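**Sorting station: labels on the table or on the basket?**

**ilitetti_a:** Paper label, flat on the table, handwritten. Works until the basket shifts.
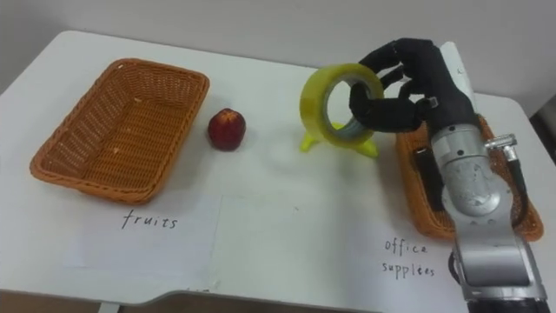
*Fruits side, basket empty.*

**gezer_h:** Tape it to the rim. Paper on a white top disappears.

**brerby2:** Disagree. Tape won't hold on wicker. Two baskets, fixed positions.
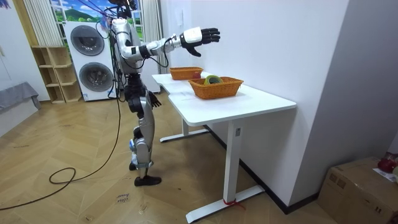 ### Re: basket positions

**ilitetti_a:** Fixed positions are fine, but one behind the other is a longer reach.
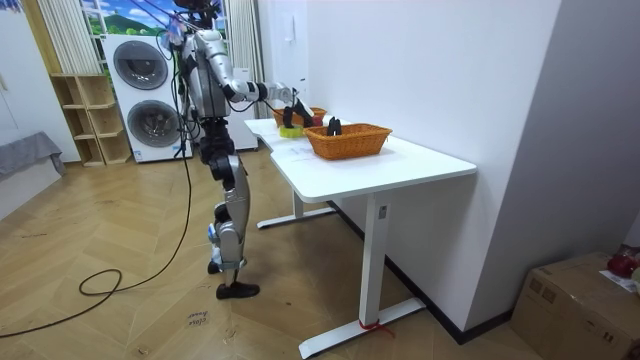 **gezer_h:** My objection is still the paper. I use card, 200 mm wide, tied on with string. The sheet in front of your baskets barely shows against the desktop.

**brerby2:** String, OK. Not tape.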